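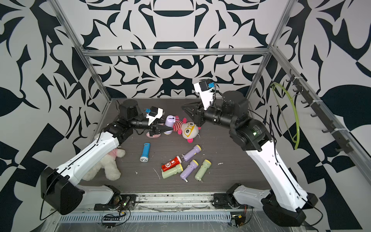
1/11 - Cellules à deux bras : règles de préparation et de conduite

Le service Méthodes de Raludby publie la version révisée de ses règles applicables aux cellules de manipulation à deux bras. Elles concernent les opérateurs, les équipes de maintenance et les partenaires accueillis sur le site de Fosby. Le présent fil en reprend les points principaux.

2/11 - Champ d'application

Sont visées les cellules fermées sur trois côtés, équipées de deux bras montés sur le rail avant et d'une caméra à chaque poignet. Les postes à un seul bras restent soumis au règlement antérieur jusqu'à nouvel avis.

3/11 - État du sol

La surface de travail est inspectée et nettoyée avant chaque série. Les petits débris et fragments clairs ressortent nettement sur un sol gris foncé et peuvent être confondus avec des éléments à saisir. Un sol parsemé de particules, comme sur la vue placée en tête de ce fil, appelle un passage d'aspirateur avant la série suivante. Le soufflage à l'air comprimé est interdit à l'intérieur de la cellule.

4/11 - Choix des objets

Chaque série comprend des objets rigides et des objets souples. Les lampes torches et les peluches utilisées à Fosby répondent à cette exigence. Les exemplaires de même forme doivent exister en plusieurs couleurs, et au moins une couleur doit être représentée plus d'une fois : le lavande et le vert pâle remplissent actuellement ce rôle. Les piles sont retirées des lampes avant l'entrée en cellule.

5/11 - Disposition initiale

Les objets peuvent se toucher ou se chevaucher. Un amas central est admis, y compris lorsqu'une lampe en recouvre partiellement une autre. Un objet peut également se trouver sous un segment de bras, à condition que l'opérateur l'ait signalé sur la fiche de série avant le départ. La disposition n'est plus modifiée à la main une fois la série ouverte.

6/11 - Câbles

Tout câble qui forme une boucle à l'épaule ou pend devant le bord avant fait l'objet d'un contrôle visuel, bras à l'arrêt. La boucle doit conserver assez de mou pour l'amplitude complète du mouvement, sans pouvoir atteindre les doigts de la pince. Les câbles spiralés en réserve sont suspendus au râtelier à crochets de la paroi droite. Aucun câble ne repose sur le sol de la cellule.

7/11 - Parois et caméras

Le motif noir et blanc des parois ne doit être ni masqué ni complété. Affiches, étiquettes et notes adhésives y sont proscrites. Les supports de caméra sont vérifiés à la main toutes les 30 séries. Tout jeu constaté entraîne un nouvel étalonnage - même lorsque l'image paraît correcte à l'écran.

8/11 - Accès à la cellule

Aucune main ne franchit le rail avant tant que les bras sont sous tension. Un voyant vert ne vaut pas autorisation d'accès. L'opérateur coupe l'alimentation, attend l'immobilité complète des deux bras, puis appose son cadenas personnel. La présence de 2 personnes est requise pour toute intervention sur une pince.

9/11 - Cartes électroniques

Les cartes placées près des supports de fixation ne sont manipulées que par la maintenance. Le film transparent du chemin de câbles avant reste en place pendant les séries. Il est remplacé dès qu'il se déchire.

10/11 - Traçabilité

La révision s'appuie sur l'examen de 459 fiches de série, conduit par Hedvika Zeman avec l'appui de Pirjo Väisänen pour la partie maintenance. L'omission la plus fréquente portait sur l'état du sol. Cette rubrique devient obligatoire : une fiche incomplète est retournée à l'opérateur, et la série correspondante est mise en attente. Les fiches validées sont conservées pendant 6 ans.

11/11 - Entrée en vigueur

Les règles s'appliquent à compter d'avril sur le site de Fosby, puis à l'atelier Kinnunen après la formation des équipes. Les partenaires du projet Mukside recevront le texte intégral par leur correspondant habituel. Les demandes de dérogation sont adressées par écrit au service Méthodes, accompagnées du numéro de la cellule et de la fiche de série concernée.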